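28 September 2020

Glaze bench, cobalt/teal liner tests, continued

Opened the kiln at lunch and I'm thrilled, this is the best batch since June! Eighteen tiles in, and only two I'd call duds (both on the bottom shelf, both the thick application). The teal finally looks like teal and has lost that swampy gray it kept turning under the old clear.

What changed: I cut the silica a touch, sieved the whole bucket twice, and let it sit over the weekend before dipping. I should have changed one thing at a time, I know. Thomas Benedetti already told me so, and he's right, but I was too excited to wait for three separate firings. Will untangle it next round.

Numbers so I don't lose them. Dry batch weight 829 g. Water added until it coated my finger the way cream does, then a splash more. Dip time three seconds for the Sala clay and four for the Arico, which drinks glaze more slowly. Kiln log is on the clipboard, not copying it here.

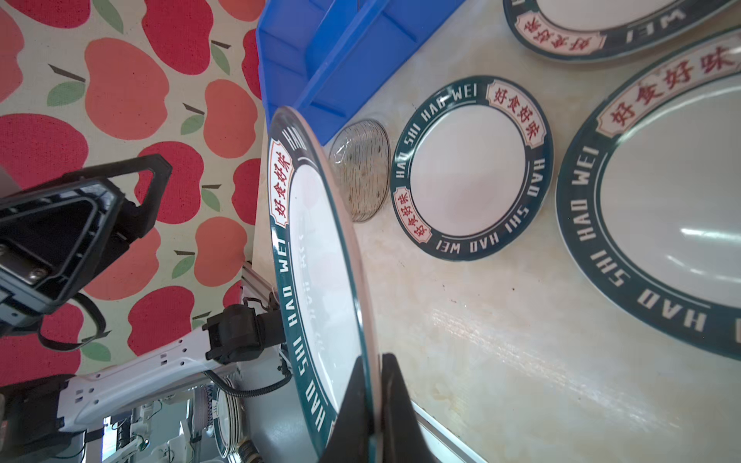
Tile 7 is the one to remember. The glaze broke over the ridge in a thin pale line and pooled just enough in the groove to go nearly black. I've been chasing that for months. Tile 8 is the same recipe on Arico and it's flatter, still pretty, a bit like bottle glass. Tile 11 has pinholes along one edge, and I think I left a thumbprint on the bisque, so wipe everything down with a damp sponge next time, even the ones that look clean.

Crazing check: tapped and listened, then rubbed ink over all of them. Nothing on Sala. Fine lines on two of the Arico tiles, 13 and 14. Leaving the whole set on the windowsill for a week and will ink them again, as it sometimes shows up late.

Thomas wants to try the same liner on a curved piece before we get attached to it. Good idea, flat tiles flatter everything. He has a few bowls left over from the Clerkar order that failed on size and they'd be perfect for this.

To do
Mix a half batch with the old silica amount, sieved twice, no resting
Sponge bisque!!
Order more cones, 63 left in the box but half of those are the wrong number
Label bucket (it still says "clear, old")
Ask Pinport if the new frit is the same as the last bag, the color of the powder looks warmer to me

Kiln is free again from tomorrow afternoon. I've put my name on the top shelf.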